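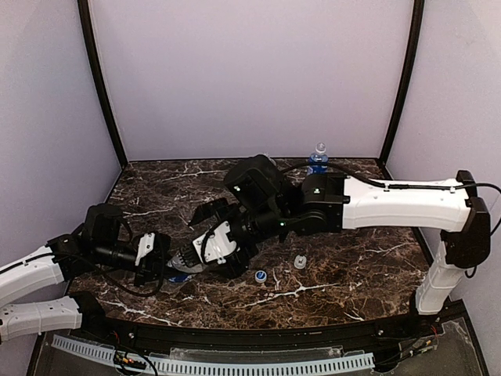
I have been thinking about soup since Thursday, when my friend Colleen Li called to say that Rizzi had put the lentil back on the menu. Rizzi is the little lunch counter on the hill in Zastetcombe, and if you've only ever gone for the meatballs, well, me too, for years! It has eight stools and one long counter, and the counter is the part I get sentimental over. It's dark brown marble with thin white and tan veins running through it, and I always end up following one of the veins with my finger while I wait to order.

So, the lentil. It comes in a wide bowl with a heel of bread leaning on the side, and it's thick enough that the spoon takes its time. There's cumin in it, and plenty of lemon, and something smoky I couldn't place. Colleen says paprika. I say they char the onions first. We asked Ghislain MacLeod, who was cooking that day, and he just smiled and gave us more bread, so I'm sticking with the onions.

I also tried the fennel salad (good, a little heavy on the vinegar) and half of Colleen's grilled cheese, which she may or may not have offered. The cheese was sharp and the crust had that lacy brown edge where it runs out onto the grill – I'd go back for the edge alone.

Coffee is the weak spot. It was thin, and it came before the food, and by the time I wanted it there was only a cold inch left. Get the ginger tea.

Soup and bread came to $7, which I think is very fair for a lunch that kept me full until bedtime. They close at three, and the parking out front is terrible, so leave the car by the library and walk up. Next week I'm supposed to try the new dumpling place with Brittany Poirier, if she ever calls me back. Brittany, call me back!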